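Speaker notes: The gripper that let go too late

Good afternoon, everybody, and thank you for staying through the coffee break. 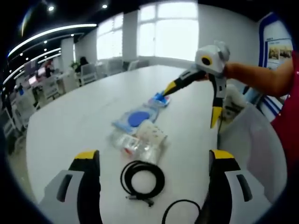
Malou Kvaran wrote to me after the May run-through that I should start with the cable, as people always suspect the software first and then stop listening. Malou, I am taking your advice, so the cable it is.

(Slow down here. Last time I rushed.)

For anyone new to the Dumano project: we sort small packaged goods with hand-held grippers, people doing the picking, and the fingers are read by a sensor in the head. Power and signal come down one black cable. You pick up, you carry, you put down, and when you relax your hand the fingers are supposed to open. It's dull work when it goes well, and for a long while it went very well indeed.

Then we had the fault. An operator let go of a packet and the fingers stayed shut. She did what any of us would do and tugged at it with her free hand, and at that moment the fingers opened and closed again on her thumb. She was bruised, a little shaken, and back with us after 2 days, I'm glad to say. I still think of that one as the meeting I would rather have had before than after.

What we found, once we had looked — and we looked in all the wrong places first, I'm afraid, including a whole afternoon on the release timing — was a connector that had worked a little loose inside its sleeve. When the cable was bent one way, the open command got through. Bent the other way, it was held up, and then it arrived late, with a stale close command right behind it.

We put a bench unit through 200 bends and saw the late release 4 times. That is a nasty sort of number. It's rare enough that you blame your own hand, and I'm sure several of us did.

(Pause for questions if anybody looks puzzled. The Barkari people will ask about the sleeve. Tell them yes, it has been changed.)

So, the changes. The gripper now throws away any command that arrives late. The cable is clamped at the handle so the connector takes no pull. And if the fingers stick, you put the whole tool down on the table, unplug it, and call someone over. Please don't tug. I say it at every shift start and I will happily say it again over lunch.

Next slide is the wiring drawing. Ask for the lights down.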